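Home Projects Notes Checklists About Search

Pre-session safety checklist for the mug station (with my comments)

2023-04-14
By Hyun-seo Chae

We use cookies to remember your settings. Accept / Manage

A few people asked for the list I run through before I start recording demos at the mug station, so I typed it up from the clipboard. The short lines are the checks and everything after them is me talking. The project is called Celanura, the goal is 1,000 good examples of hanging a mug on a tree and taking it off again, and I do them in blocks of 20 with a proper break after every block. If you're doing something similar your list will look different, and please tell me what's on it!

BEFORE POWER

1. Emergency stop within reach of whoever is driving. Press it, try to enable the arm, confirm it refuses.
Comment: Do the whole thing, not just the pressing. I skipped the second half for weeks and then found out at Bamalholm that theirs had a loose connector and would happily enable with the button down. Now I test mine every single time, even after lunch.

2. Base bolts snug, no wobble when you push on the arm with power off.
Comment: OK. One of mine needed a quarter turn this morning. I put a dab of paint across each bolt head so I can see if anything has crept, and this one had crept a tiny bit. I'm going to check it again at the end of the block.

3. Table doesn't rock.
Comment: Lean on each corner. A table that rocks is annoying for the arm and even worse for the learning, as the policy will pick up on your wobble and treat it like part of the job (ask me how I know).

4. Nothing on the table that isn't in the task.
Comment: Coffee is the usual offender. Mine, I mean.

5. Floor clear where the operator stands and one step back from there.
Comment: One step back matters because that's the direction you go when something surprises you.

CABLES

6. Move the arm by hand through the full reach and watch the cables the whole way.
Comment: Slowly! Go to the farthest peg, the highest peg, then all the way home. You're looking for a cable that goes tight, one that gets under a joint, or one that could hook something on the table. If a tie has slid, cut it and put on a new one. I don't re-tighten old ties anymore.

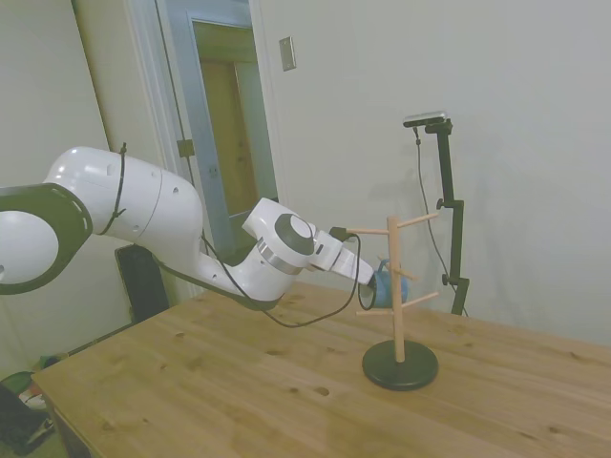
Cable slack is the item I fuss over the most, and it's the one where I've changed my mind a couple of times. Too tight and you're pulling on the connector every time the wrist turns. Too loose and the cable goes wandering around the workspace picking fights with the props. Along the upper link it's easy, you wrap it and tie it and forget it, but past the wrist it has to be free to move, and you can see how far that second loop droops toward the table before it comes back up near the mug. That's about as much as I'm willing to allow. My rule for the loop is that it may get close to things but it may not be able to catch on a peg in any pose I plan to record. If I can make it catch by hand with the power off, it fails, and I re-route before doing anything else.

7. Connectors seated at both ends.
Comment: Fine today. Push, don't tug.

PROPS

8. Mug tree stable. Nudge the top with one finger, it should come back upright.
Comment: A weighted base helps a lot. My first tree was a light one and it went over constantly, which sounds harmless until you're chasing a rolling mug with one hand near a live arm. Don't chase it. Stop the arm, then pick things up.

9. Pegs tight in the post.
Comment: Twist each one. A loose peg makes a demo look like a success when the mug is really just about to slide off.

10. Mugs free of chips and cracks, handles sound.
Comment: Run a thumb around the rim and along the handle. I retired one mug this month for a hairline crack I could only feel. It's a pencil cup now and very happy.

11. Grip force set for the mug you're using today, not for yesterday's.
Comment: I got this wrong at the start of April. No harm done, but the squeak was awful. The setting goes on a sticky note on the monitor, and I read it out loud before the first grasp. Yes, alone in the room. It works for me.

CAMERA

12. Clamps and knobs on the stand tight, and the stand can't be reached by the arm.
Comment: I set the software limits so the arm stops well short of the stand, and then I drive it slowly toward the limit to make sure. A camera that gets bumped halfway through a block is a safety thing and a data thing. You may not notice, and then you've got 17 demos from one viewpoint and three from another with no note of it.

13. Compare the live view against the saved reference picture.
Comment: Dedari, the little overlay tool I use, puts one over the other at half strength. If the edges of the table look doubled, something moved. Fix it before you record, don't tell yourself you'll sort it out afterward.

14. Lens clean.
Comment: Wiped it. There was a thumbprint. Obviously mine.

POWER ON

15. Say "enabling" out loud, hands off, then enable.
Comment: Min and I do this even when we're both looking right at each other. It feels silly for a day or two.

16. Run the home move at slow speed. Listen.
Comment: You get to know the normal sounds pretty fast. Anything clicky or grindy, stop and look.

17. One throwaway demo at slow speed, not saved.
Comment: This warms me up more than it warms up the arm. My first one of the day is always terrible and I don't want a model learning from it.

DURING THE BLOCK

18. Hands out while enabled, every time, including for resets.
Comment: Resets are where people get careless, me included. You've done the demo, the mug needs moving to a new peg, and it's so tempting to just reach in. Pause first. It adds maybe a few seconds and I've stopped noticing them.

19. Write down anything odd right away.
Comment: Bumps, slips, a mug that swung longer than it should, a reset I did differently. I keep failed tries in their own folder with a one-line reason. Those lines have been more useful than I expected when Min is sorting out which examples to train on.

20. Stop at the end of the block even if it's going great.
Comment: Especially then. My worst near miss was on a demo I squeezed in after I should have quit.

STILL OPEN

Re-check the base bolt from item 2. Order more cable ties, the 8 inch ones. Ask Bamalholm if they ever replaced that connector. Move the stop button mount a bit closer for left-handed driving, as Min has been reaching across and I don't love it.

Get new checklists by email. Enter your address to subscribe. You can unsubscribe at any time.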